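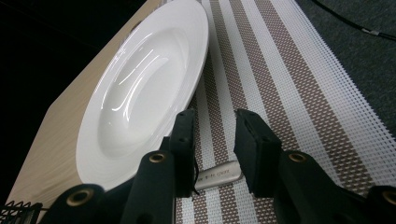
Last changed: January, late evening (placemat part redone)

Bowls, boards and placemats - quick notes

Putting this up fast because three people asked me the same thing in one week. Wide-rim pasta bowls, what to put under them, how to keep the rest from getting grubby. Skip to what you need.

The bowls

White porcelain, wide flat rim, well in the middle. Looks great with almost anything in it. Shows everything too. Gray marks in the well are nearly always metal off the cutlery, not scratches. Baking soda, few drops of water, paste about like toothpaste. Rub with a damp cloth, small circles, leave it 15 minutes if the marks are old, rub again. Rinse. Don't use the green side of the sponge, it dulls the glaze and then you get more marks next time.

Tomato ring round the inside of the well - same paste. Or a soak in warm water with a bit of dish soap while you eat dessert.

Check the glaze by holding the bowl near a lamp and tipping it. Clean glaze throws clear bright streaks of light down the slope. If the streaks look smeary there's still grease on it. Hot rinse, dry with a linen towel. Terry towels leave fluff.

Chips on the rim: run a fingertip all the way round before it goes on the table. A chipped one goes to hold keys or onions, not food.

Stacking. Wide rims wobble. Paper towel or a circle of felt between each one, and no more than you can lift out with one hand. Margarida Gouveia cuts up old flannel pajamas for this and they're better than the ones you buy.

Wood board underneath

A light board under a white bowl is my everyday setup. Keeps the heat off the table and you can carry the lot in one go. Ones with clipped corners are nicer to carry, no point digging into your wrist.

Wipe, dont soak. Wipe both sides even if only the top got dirty, a board wet on one side will cup. Stand on edge to dry. Oil when it looks chalky - food grade mineral oil, thin coat, wipe off the extra, leave overnight. Mine gets done in January and again whenever I remember.

Ring marks from a hot bowl on pale wood: try a little oil first. If that does nothing, very fine sandpaper, along the grain, light hand, then oil again. Go easy. I went across the grain once on a Cikach board and I still see it every single breakfast.

If the bowl slides around on the board, damp paper towel folded small underneath. Fine for serving, take it away after or you get a mark.

Woven placemats

The plastic or vinyl mesh kind, mine are striped white and brown. Good mats. Crumbs go in the holes though and a cloth just pushes them deeper.

Shake outside first. Then lay flat in the tub or a big sink, warm water not hot, squirt of dish soap, soft brush, go the same way as the stripes. Then turn it over and do the back - most of the gunk is on the back. Rinse under the shower. Roll in a towel, press, lay flat.

White bands gone yellow: baking soda paste again, old toothbrush. Helps some. Turmeric, forget it. Danish Shaikh says a day on a sunny windowsill takes the turmeric out of his, I tried in winter so no luck, will try agian in summer.

Mat that curls: lay it face down under a heavy board overnight. Never iron. Never a hairdryer on hot either, the strands go wavy and stay that way.

Store flat or rolled loose with the pattern out. Folded ones crease and the crease is for life.

Don't park a pan straight off the stove on one. Board or trivet, always.

Setting the table quick

Board and bowl to one side, mat beside it for the fork, glass and bread. Less to wipe. Warm the bowls first, a ladle of the pasta water in each while you drain, tip it out, pasta in. Big difference. About 100 grams dry pasta a head fills the well and leaves the rim clean.

Wipe the rim with a damp cloth corner before serving if you slopped. I always slop.

More when I get to it - Maite Collado wants the cutlery drawer next.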